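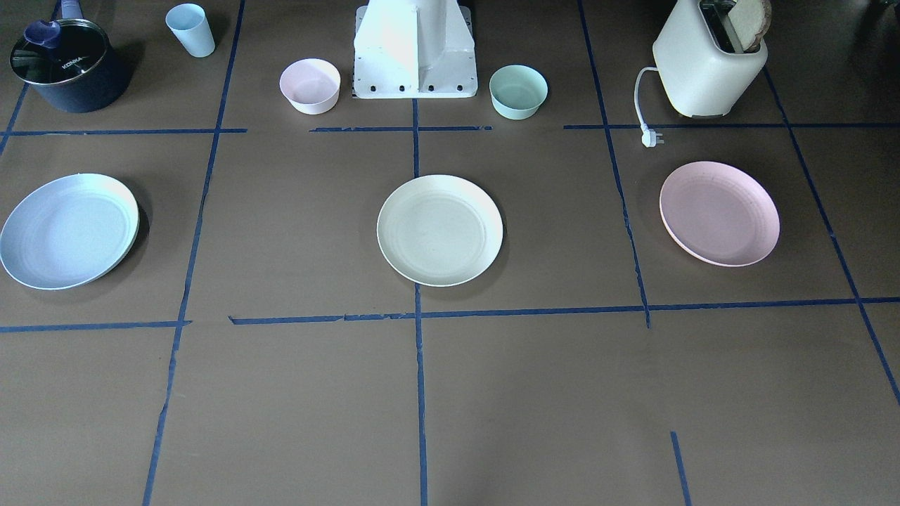
Planner keeps mixing up the pale plates on brown paper

Posted by Ruoxi Cai, November 14, 2025

Hello all, and thank you in advance for your patience with me! I'm using Usten to plan table-setting tasks, with three plates in a row (pale blue, cream, light pink) and a couple of bowls back by the robot's base. The blue plate is picked out every time, but the cream and pink ones swap labels between one planning cycle and the next, and then the whole plan gets thrown away and started again. I've tried raising the confidence threshold and it only made things slower. Is this the camera settings or the tracker?

Man-lok Ho

Oh, I do sympathise, I lost most of March to this. Brown paper gives everything a warm cast, so if auto white balance is on, cream and pink drift towards each other whenever the arm comes into view. Lock the white balance and the exposure first. Then give each plate an ID when it is first seen and match on position afterwards, using colour only as a tie-breaker. I also make the planner wait for 3 matching readings before it is allowed to replan, and drop any track not seen for 200 frames. Do mask out the blue tape while you're at it, as it can nibble at the edge of a plate's outline.

Kohei Nomura

Have you updated? Mine was fine after updating.

King-fai Man

Seconding Man-lok on locking the white balance. If you still get swaps after that, log the label and the plate centre together for a whole run and post it here, and I'll happily have a look through.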